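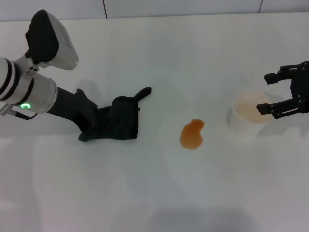 Figure 1. Tea spill on the white tabletop, with the cup to the right of the spill and the black cloth to the left.

Wiping Up Tea: Comparing Cloths on a Smooth Table
Project report, Household Materials course
Yolanda Espinoza and Oddur Stougaard

1. Background

The student kitchen in Gistham House has white tables, and tea and coffee get spilled on them every day. The cloths kept by the sink are a mix of whatever people have left there. Some of them push the liquid across the table and leave a brown film that shows up once it dries. We wanted to find out which type of cloth leaves the least behind after a small spill of milky tea, and whether the way of wiping matters as much as the cloth.

We kept to small spills because they are the ones people deal with by hand. A full cup knocked over is a different job and usually needs a towel.

2. Materials

We used three kinds of cloth: a black woven cotton cloth, a yellow sponge cloth and a gray microfiber cloth sold under the name Plulto. All of them were washed once without softener before the first test and dried flat overnight.

The tea was black tea from one box, brewed for five minutes. The spill was plain tea for most of the runs and tea with milk for the rest. The cup stayed on the table during the wipe, next to the spill, which is how it usually is in real life. The tabletop is smooth and was cleaned with dish soap and water before each run.

We weighed the cloths on a kitchen scale that Yolanda brought from home. It reads to one gram, and we would have liked a finer one.

3. Method

Each run went as follows. Tea was poured onto the table and left for 30 seconds. The cloth was weighed, used, and weighed again. We then pressed a dry paper towel on the spot and gave the mark a score from 0 (no mark) to 5 (clearly brown and wet).

We tried two ways of wiping. In the first, the cloth was laid bunched up beside the spill and pushed across it in a single stroke. In the second, the cloth was folded flat, set down on top of the spill, held there for a moment and then drawn toward the edge of the table.

Oddur did the scoring without being told which cloth had been used. This worked for the yellow and gray cloths but less well for the black one, which leaves a bit of lint that he soon learned to recognize.

4. Results

The folded cloth did better than the bunched one with all three materials. With a bunched cloth, part of the liquid ran out at the sides, and the wet area after the stroke was wider than the spill had been. This happened most with the black cotton.

The microfiber had the lowest scores in both methods, mostly 0 or 1. The sponge cloth took up the most liquid by weight but left a thin even film, so its scores were in the middle. The cotton was last when bunched and close to the sponge cloth when folded.

Tea with milk scored worse than plain tea throughout. The film was cloudy and needed a second wipe with a damp cloth.

We had to throw out the runs from one Friday. The sponge cloths had not dried fully overnight and the starting weights were off.

5. Discussion

The black cloth has one practical drawback that our scores do not show. Tea stains cannot be seen on it, so people in the kitchen keep using it long after it should be in the wash. Two cloths we took from the sink for comparison left marks on a clean, dry table.

If we did this again we would measure the amount of tea with a syringe. We poured from the cup by eye, so the spills were of different sizes and shapes. We would also test a cloth that is already damp, as most kitchen cloths are when somebody reaches for one.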